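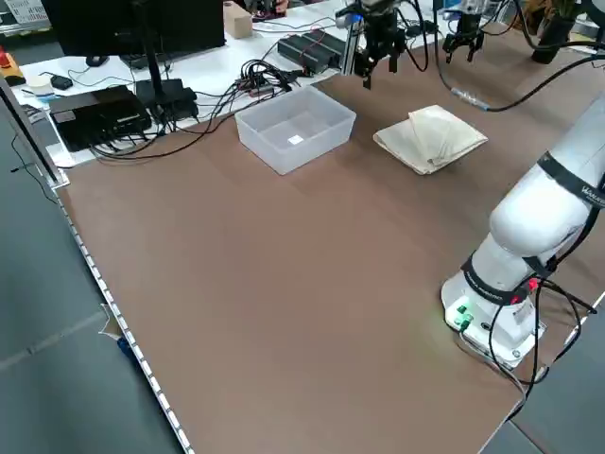
*Clear bin, folded cloth, arm at right.*

June, 4:10 pm. Proof check, picture book, second round.

Platbridge sent the new proofs of the goose book. They say the color problem is fixed. I don't see it. The barn red on the spread at 12 still leans orange, and the night sky at 22 has gone muddy in the corners. Same complaint as last round, same cheerful cover note.

Ingeborg Zürcher thinks it's the paper. She wants to try the Prolwood stock, which Mayrhofer swears by, but Mayrhofer also sells it. I'd want to see one full sheet of it, folded and trimmed, before I believe a word. The sample chips are too small to tell you anything about a dark sky.
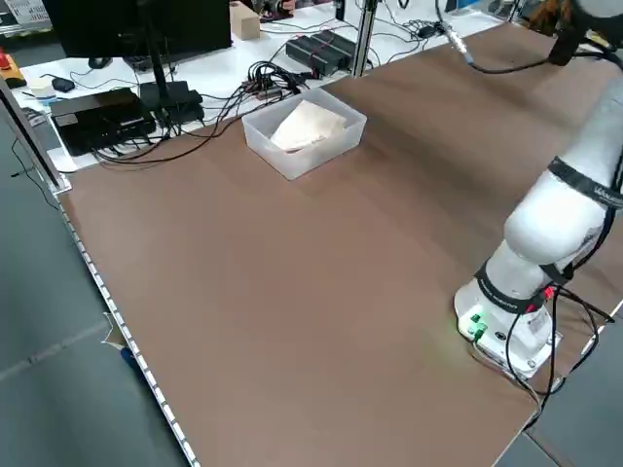 Went over the sky spread again after lunch and tried to work out how much is ink and how much is light. I wouldn't judge a print on a surface lit like the big brown tabletop, lighter near the middle and darker toward the corners - any flat blue would look blotchy there and we'd end up blaming the press. My guess is half the argument over the first round came from people looking at the proofs in different rooms. Doesn't explain the barn, though. The barn is orange everywhere.

Ledico quoted for the poster and bookmarks to go with the launch. 212 for the lot, proofs extra. Seems low. Ask what "standard finish" means, last time it meant no finish.

Vendor table at the fair: 83 copies asked for. I doubt we sell half that, and the unsold ones come home with bent corners. Ingeborg disagrees. Leaving the number alone until the cover is signed off.

To do: send barn page back with the old swatch clipped to it. Get the full sheet from Mayrhofer. No more approving anything by phone.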